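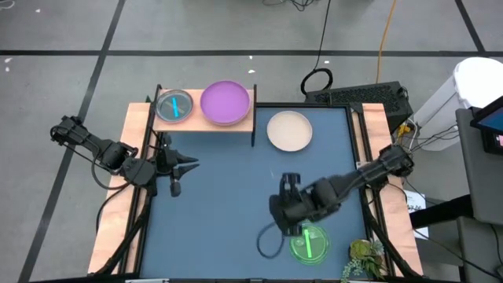

Imogen Oakley holds that a dish should be sorted by its rim before its colour or size, and most writing on small household dishes now follows her order. Older trade lists went by use, so that one shallow round dish could appear under serving, under storage and again under plant care.

A dish, in the household sense, is an open vessel wider than it is deep. The class sits between the plate, which is nearly flat, and the bowl, whose wall rises more steeply. The borders are loose. A plate with a raised edge and a slightly hollow centre may be listed as either a plate or a shallow dish, and makers have labelled the same mould both ways.

Translucent dishes are made in clear and tinted forms, green among them. The tint looks strongest at the rim, where the eye passes through a greater depth of material, and weaker across the floor of the dish. Opaque white plates behave differently. Their surface shows only slow changes of shade, from warm to cool, as the curve turns toward or away from the light. On a plain blue or grey surface the white rim reads as a thin pale line with a soft shadow outside it.

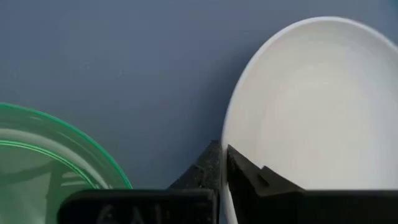

Rim and wall

The rim is the part by which a dish is most often lifted. A thin raised rim can be pinched between two fingers from the side, one inside and one outside. A rolled rim is thicker and gives a surer hold, but it collects residue underneath. The Parsons catalogue of tableware forms lists 16 rim profiles, 2 of them restricted to plates. Sandra Mapplebeck's revision of March merged several of these and dropped the separate heading for tinted ware.

Storage

Plates of one diameter are stacked. Dishes with steep walls are nested where the taper allows, or set side by side on a low shelf. Mixed stacks put the load on the rim of the lower piece and are discouraged in most guides. Small potted plants are often kept near such shelves, and shallow dishes are commonly used as saucers beneath them.

Related terms

Saucer; tray; coupe plate; nesting bowl. The Riron list treats "saucer" as a subtype of plate, while Gineo gives it a heading of its own.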